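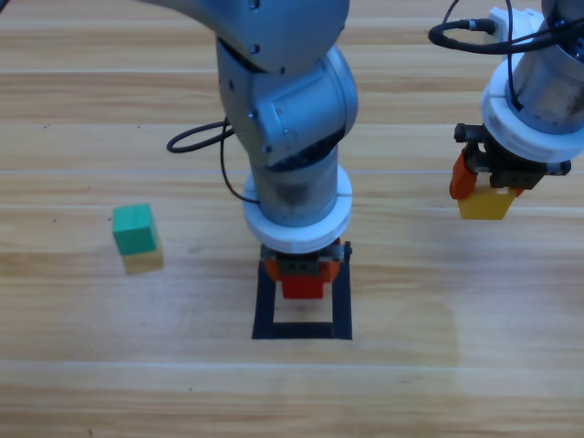
Figure 1. Two arms at the block table, red block over the black square, yellow block held off to the right.

Notes for Session 6: Gathering Examples
Annapurna Nambiar, with additions by Gorazd Dimitriou

Welcome back, everyone! Last time we talked about what a learning system does with its examples, and I promised we would get to where the examples come from. They come from you, mostly, and from a good many patient hours at the table.

One example (we also say "episode" or "demo", and I will mix them up, sorry) is a single run of the task from start to finish. We save the joint positions, the state of each gripper and the view from the fixed camera, all on one clock. Our Golob set has 341 episodes so far and we would love to reach 700 before the end of term.

Look at Figure 1 again for a moment. The red block is above the black outline but has not reached the table, and a moment like that is worth a great deal to the learner. Please slow down a little there. People tend to rush the last bit, and then the system learns to rush it too.

Before you record
Pick a start layout from the Gandeck sheet. Move any stack to a new spot between runs, even if it plays no part in the task. Last June we left ours in one place for a whole batch, and the trained arm got quite lost when somebody shifted it!

While you record
Drive both arms smoothly, and if one has to wait, let it wait well clear of the other. A small wobble that you correct is fine, so keep it. If you drop a block, finish the run if you can and mark it "recovered". If you can't, mark it "failed" and save it anyway, as Gorazd uses those for his part of the course.

Afterward
Write one plain sentence saying what the task was, such as "put the red block in the square".

For next time: each pair records 12 episodes, using at least three layouts, and uploads them to the Woltovik folder with your notes.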